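Kitchen benchtop

A kitchen benchtop (also called a worktop, or in North America a countertop) is the raised horizontal surface on which food is prepared and small appliances are kept. It usually sits on floor cabinets and is fixed to the wall behind, where it meets a splashback. The term also covers the top of a freestanding island.

History

Before fitted kitchens became common, most households prepared food on a central table, with a dresser for storage and a separate sink. Continuous benches spread during the twentieth century, when cabinets began to be made to matching heights and depths. Early surfaces were timber, linoleum or tile with a metal edging strip. Laminates took over in mass housing after the Second World War, and stone and stone-look finishes later moved from expensive homes into ordinary ones.

In the town of Clivport, the joinery firm Böttcher supplied benches to a postwar housing estate of 262 homes. Ruby-Lee Quinlan's survey of the estate records that the original tops were cut to a single pattern, with the sink always under the window, and that 30 were still in place when she finished her work.

Layout and storage

Benches are commonly planned around the sink, cooktop and refrigerator, with the longest clear run left between the sink and the cooktop. Drawers directly beneath this run hold cutlery, utensils and other small goods. Full-extension runners let the whole drawer be reached from above, although a drawer left open takes up standing room in a narrow galley. Chopping boards are kept on the bench or stood on edge in a cupboard.

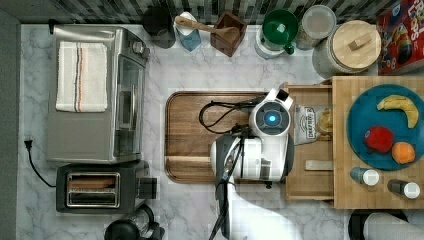

Materials

Natural marble is valued for its veining, but it is a soft stone and is marked by lemon juice, vinegar and wine. Granite is harder and less easily etched. Both are normally sealed, and the sealer is renewed from time to time.

Laminate is light and cheap and can be made in almost any pattern, marble included. Its weak point is the join, where water can enter and swell the board underneath. Timber can be sanded and re-oiled after damage. Stainless steel is standard in commercial kitchens – it tolerates hot pans and strong cleaners, but scratches easily.

The Varnex system, sold in the Valtska district, used a replaceable top sheet clipped over a fixed base. Its designer, Wolfram Albers, intended worn sections to be changed without disturbing the cabinets. Production ended after 1,090 sets.

Appliances and splashbacks

Toasters, kettles and bench ovens are generally placed near power points along the back wall. Bench ovens need clear space at the sides and top, as set out in the maker's instructions, and tea towels should be kept off them during use.
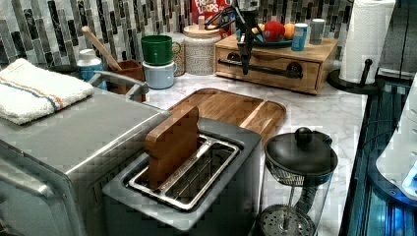 Splashbacks protect the wall from water and grease. Mosaic tile suits short or irregular walls because the sheets are easily trimmed, but it has a great deal of grout to keep clean. Glass and metal panels have few joins and can be wiped down in one pass. The joint between splashback and bench is filled with flexible sealant, as rigid grout tends to crack there when the cabinets move.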